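How to Free Up Space on Your Phone Before a Big Update

If your phone keeps telling you there isn't enough room for the new system update, take a breath and put the kettle on – you almost certainly don't need a new phone. Mine had 2942 photos on it when I finally sat down to do this, and I still got the update installed before lunch!

Start by opening Settings and tapping Storage. Give it a minute to finish adding things up (the bars jump around a bit at first). Then look at the list of apps, biggest first. I found 19 I hadn't opened since March, and off they went.

Next, open your photo app and sort by size if it lets you. Videos are the greedy ones. I use Zoubi for backups, but any service you trust is fine. Check that the backup has finished before you delete a single thing, and open a couple of the saved pictures to be sure.
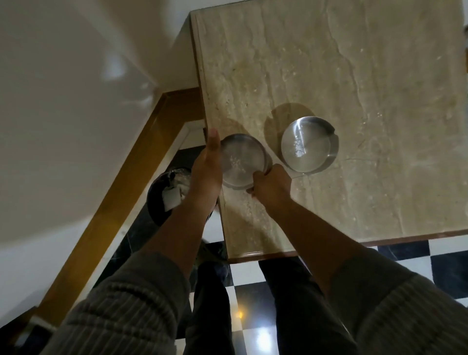
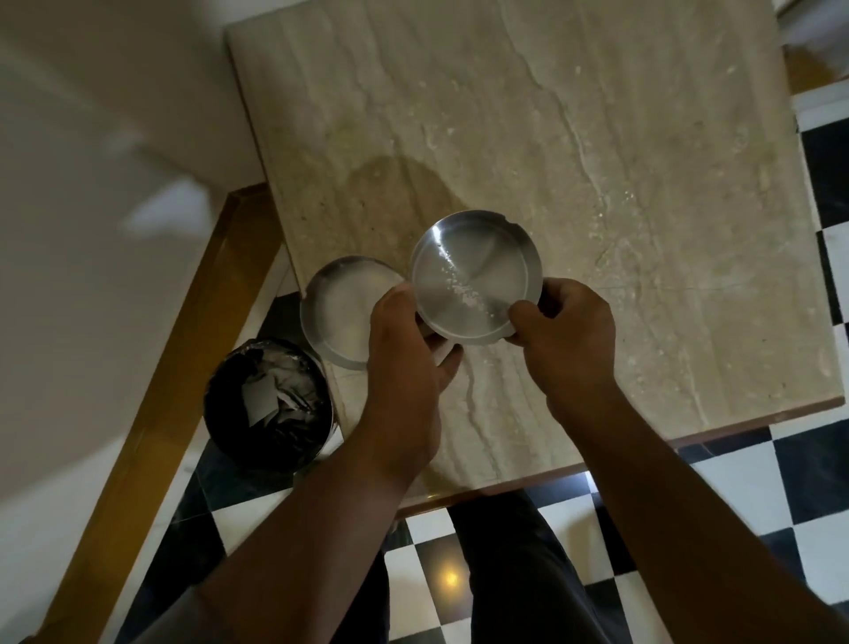
Now empty the Recently Deleted album, which a lot of people forget. Until you do, those files are still sitting there taking up room. After that, go into your messages and clear out old attachments – group chats are terrible for this.

Restart the phone, plug it in, and connect to your home Wi-Fi. Go back to Settings, tap Software Update, and try again. If it still complains, you can usually run the update through a computer with a cable.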